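4.2 Bedspreads as things people keep

I went into this part of the study expecting to write about sleep. I had a nice list of questions about mattresses and bedtimes and who gets up first, and for the first couple of homes I stuck to it. Then people kept steering me back to the top layer of the bed, the part that gets folded down at night and pulled straight again in the morning, and after a while I gave in and let them talk about it!

Of the 31 households that took part in Fustmont, 2 had no bedspread at all (just a duvet, in both cases). Everyone else had one and had something to say about it. Flowers came up constantly. Berenice Maldonado, who did the interviews with me and is much better at staying quiet than I am, noticed that people rarely called a floral spread "pretty" right away. They told us where it used to be first. It had been in a mother's room, or in a chest, or on a guest bed that was hardly slept in, and only later did we get to the roses.

Roses need a paragraph of their own, I think. A big printed rose does something to a bed that a small repeated flower doesn't. It gives the bed a right way up. One woman told us she can't stand to see hers put on backward, with the large blooms down at the foot, and she'll strip the whole bed again to fix it (her husband says he can't tell the difference, and she doesn't believe him). White spreads with red flowers also bring up washing, and I have pages and pages of notes on cold water.
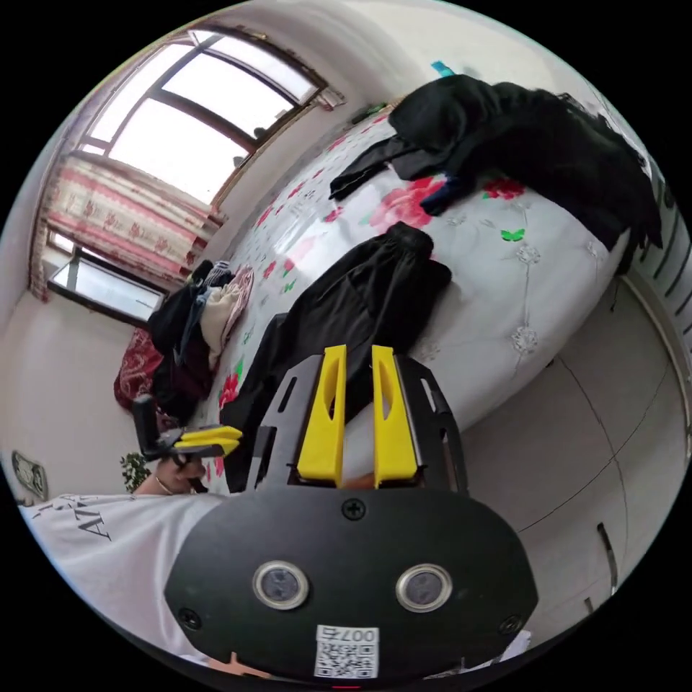

Figure 3. White bedspread with two large red roses, smaller red flowers and a green butterfly appliqué.

The spread in Figure 3 is a good one for thinking about layers of decoration. The red flowers grab you first, and it's easy to miss the faint white embroidery, flowers again, white on white. Then there's the little butterfly. Grethe Kragh read an early draft of this section and wrote "why a butterfly?" in the margin, and I still don't have a proper answer for her. What I can say is that small extras like this were what children in our households remembered. Adults talked about the cloth and the washing, while kids went straight for the bird or the bow or the bug.

Rutilio Serrano has suggested that we treat the making of the bed as the real event and the spread as a kind of prop for it. I like the idea, but I'd be careful with it. Several people in our group make the bed in a hurry and still care a lot about what goes on top. I come back to the morning routine in 4.3, where the diaries from the Tadau homes give us more to work with.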